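Home Stories Essays Archive About Subscribe

The Good Sponge

September 22, 2019
By Dzifa Abugri

My aunt left me three things when she moved to Berlow: a soup pot with a wobbly handle, a key to a storage unit that had already been emptied, and an opinion about sponges. The pot I use. The key is in a drawer. The opinion I carried around for years like a stone in my shoe, and then last fall I moved in with Makhubela and it finally got its chance to cause trouble.

Everybody called him Makhubela, even his own mother on the phone, so I did too. He had the apartment on Lanmont Street, second floor, number 9, with the white table by the window and the kitchen you had to enter sideways. I answered his ad in November. He showed me the closet, the shower, the trick with the front door, and then he stopped at the sink and got very serious.

"One sponge," he said. "One. We use it till it's done and then we get another."

Well! I had been raised on two. In my aunt's kitchen there was the big sponge, for pots and the stove and anything that had been on fire, and there was the small one, the good one, for glasses and cups and the blue plates. You didn't mix them. I once wiped a burner with the small one when I was eight and she looked at me as if I'd sold the house. I told Makhubela all of this, standing there with my coat still on and my bag on my shoulder, and he listened nicely and said the rent was due on the first.

So I bought my own. I'm not proud of how long I spent in the aisle. There was a brand called Plolum that came in a pack with both sizes, green on green, the rough side and the soft side, and I thought – well, that's a sign. I set them by the faucet, side by side, and I went to bed feeling like I'd raised a flag.

In the morning they were both in the frying pan.

I didn't say anything. I rinsed them and put them back. The next day the small one was in the bathroom, where he'd used it on the tub (the tub!), and the day after that I found it under the leg of the bookcase, where it was stopping a wobble. It was doing a pretty good job, too, which made me madder. I bought another pack. I wrote GLASSES ONLY on a strip of tape and stuck it above the sink, and the steam had it on the floor by dinner.

What you have to understand is that I liked him. He sang while he cooked, and he always left me the end of the bread, and when my hours got cut at the print shop he said to pay him whenever. You can't hate a man like that. You can only lie in bed and listen to him scrub a lasagna pan and wonder which sponge he's got in his hand.

I called my aunt around the third pack. I was hoping for backup. She was having her kitchen painted over in Berlow and kept yelling at somebody about the trim, and I had to tell the whole thing twice, the pan and the tub and the bookcase. Then she went quiet and asked me how I was stacking them.

Stacking them? I'd never stacked them in my life. They'd always gone side by side. But she said no, no, that was only when I was little and couldn't be trusted with anything on top of anything. The big one goes flat with its rough side up. The little one goes on top of it, rough side down, soft side to the ceiling. Scratchy to scratchy. A person with a dirty pan, she said, takes hold of the whole pile, sees he's got two, and has to make up his mind.
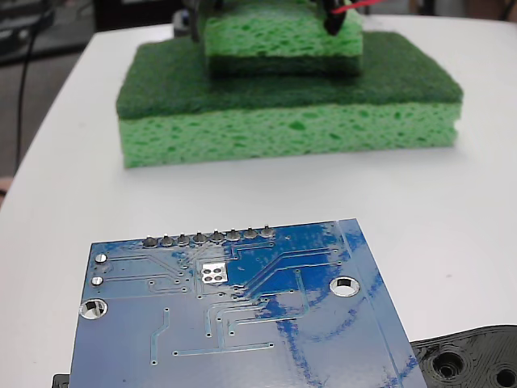
Makhubela thought it looked like a sandwich. He told me so that same evening, very pleased, and he asked which half was supposed to be the bread, and then he wanted to know if it was some kind of religious thing, in which case he was sorry about the tub.

I said it was a family thing. He nodded for a while. Then he pulled out a chair and asked me about my aunt, which he'd never done before, and I told him about the blue plates and the burner and how she used to hum through her nose when she dried the glasses, all the same tune, nothing you could name. I told him she'd moved 50 miles off and I hadn't been out there once. I hadn't planned on telling him that part.

He said his mother kept a rag. Only a rag, gray, boiled on Sundays – and if you touched it without asking you got the boiled end of it across your wrist. He'd left home thinking that one sponge, any sponge, used for anything, was freedom. He said he'd stood in his first kitchen and washed a cup and then the floor with the same sponge, just because he could.

I laughed so hard I had to hold on to the table.

We did the dishes together after that, him washing and me drying. He picked up the pile and looked at it, and looked at me, and took the little one off the top for the glasses. He was slow about it, like somebody signing a form. When he got to the pot with the wobbly handle he switched to the big one without being told.

The bookcase still rocks. I've been meaning to fold up some cardboard for it. On Saturday mornings now I take the bus out to Berlow, and my aunt has started sending me home with soup in a jar, one for me and one for him, and she wants both jars back clean.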